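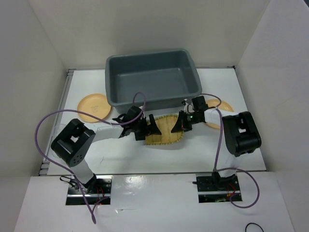 Colleen Pelletier

I gave up on a book in July, on page 90, and I felt fine about it. The book was Grandiritz, which you've probably seen stacked by the register if you've been in any bookstore this year, and it came to me with so many blurbs that they ran over onto the inside flap. Eleven-year-old me would have been horrified. She finished everything, including a history of canal locks that her uncle left at our house.

But the quitting isn't what I want to complain about. I want to complain about the blurbs.

I read a lot of new releases, mostly for pleasure and a little bit for the newsletter I send out to people who like the same things I do (quiet novels, odd memoirs, anything with a map in the front). So I see a great many back covers. And I'm telling you, I can no longer get one useful fact off the back of a book. Grandiritz is "luminous." It's "urgent." One writer I really admire called it "a book that knows you." Fine, but what happens in it? I had to get to chapter two to learn that it was about a family running a ferry. I love ferries! I'd have bought it sooner if somebody had said ferry.

Go pull a paperback from the seventies off your shelf and turn it over. You'll find a whole paragraph, sometimes two, about a woman named Something who goes back to a town to sell a house. It tells you who she's mad at. It may tell you a bit too much, I'll grant that. My old copy of one mystery pretty much hands you the killer if you read it slowly. Still, you know what you're holding.

I had a long back-and-forth about this with a friend who used to work in publicity at a small press, and she thinks I'm being unfair. Her argument is that blurbs aren't written for readers at all. They're for the buyers at the stores, and the reviewers, and the other authors, and by the time a regular person sees them they've already done their job. She once sent out 8 letters asking for a quote on a first novel and got 2 back, and she says those two sentences are why the book got into any stores. I believe her. I just don't see why I should have to read the paperwork.

And think about the people being asked! A novelist with a good year behind her gets handed a manuscript every week by somebody's editor or somebody's old roommate. She can't read them all. She can't say no to all of them either. So she reads fifty pages and writes "dazzling," and I don't blame her one bit. I'd write "dazzling" too.

The book that got me thinking about this was one I bought by accident. It's called Nudness, and yes, I thought it was a typo, and I suspect so did the clerk. It's a memoir in very short sections by a woman who spent years modeling for drawing classes at night and keeping the accounts for a tile showroom during the day. The publisher is Sadent, who I'd never heard of. On the back there's no praise of any kind. There are six plain sentences about the showroom, the classes, her mother's hip, and the cold floors. Then the price. I stood in the aisle and read all six and went straight to the counter.

It's a good book, by the way. The middle drags when she goes off to learn bookbinding, and she's a little in love with her own patience, but the parts about holding still are as good as anything I've read this year. The print run was 3,090 copies, according to a note on the last page. I like that they put that in. I like that they didn't round it.

Now, my brother-in-law tells me that he never reads the back anyway and goes entirely by the first page. Lots of people say this. I've tried it, and my trouble is that first pages have gotten very good. They've all been polished until they squeak. Page 40 is where you find out if the writer can get a person across a kitchen and out the door. So that's my method now – I open near page 40, read until somebody speaks, and see if I care what they said. It worked on the new Willems collection, which I'd been putting off because the cover called it "fearless." The stories turn out to be mostly about landlords. I laughed out loud at the third one in a waiting room.

If you work at a publisher and you're reading this, I'm not asking you to quit blurbs cold. Put them inside, on the first couple of pages, where I can skip past them. Give me the back cover. Tell me there's a ferry.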